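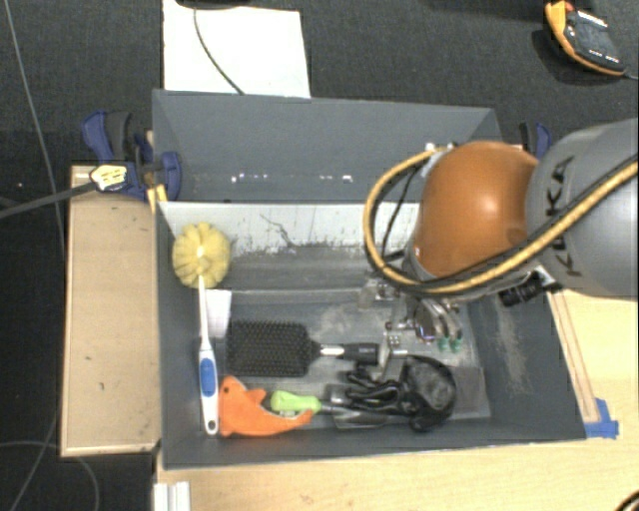
Objetos de casa numa caixa cinzenta grande

A nossa última peça passa-se toda numa cozinha dos anos setenta, e adivinhem quem ficou com os adereços outra vez. Eu, claro! Já faço isto no grupo de teatro amador há tempo suficiente para ter as minhas manias, e como me pedem sempre os mesmos truques, ficam aqui todos juntos.

Comida em cena: puré de batata instantâneo bem espesso faz de gelado, de natas, de cobertura de bolo, de tudo. Aguenta os holofotes duas horas sem se mexer (o gelado verdadeiro dura uns três minutos, já experimentei). Para whisky uso chá preto fraquinho, para vinho tinto sumo de uva cortado com água. Só não ponham açúcar, que depois o chão do palco fica a colar e ouvem-se os sapatos até à última fila.

Loiça que brilha demais – um bocadinho de sabão em barra esfregado a seco e depois espalhado com um pano. Tira o reflexo e sai com água morna. Atenção que isto é só para o que não vai à boca dos atores.

Cartas e jornais: para envelhecer papel, café frio num tabuleiro, folha lá dentro um minuto, e depois forno a 92 graus com a porta entreaberta. Façam sempre cópias a mais. Na peça Skarkwood havia uma carta rasgada todas as noites e eu à quarta récita já andava a pintar papel às seis da tarde, de avental, com a sala a abrir às nove.

Etiquetas! No armazém temos 128 adereços inventariados e cada um leva um número por baixo, a marcador de tecido sobre fita de algodão. A fita-cola normal deixa aquela goma horrível. Se já lá estiver a goma, óleo de cozinha, esperar dez minutos e limpar.

Os figurinos com suor e que não podem ir à máquina levam vodka da mais barata com água, metade metade, num borrifador, do avesso. Secar pendurado, longe do sol. O casaco do Garba sobreviveu assim a uma temporada inteira e ainda está para as curvas.

Ah, e a mesa de adereços nos bastidores: papel de cenário por cima, e contornem cada objeto a caneta grossa. Antes de subir o pano olha-se para lá e vê-se logo o que falta. Em julho mostro como fiz o telefone de parede.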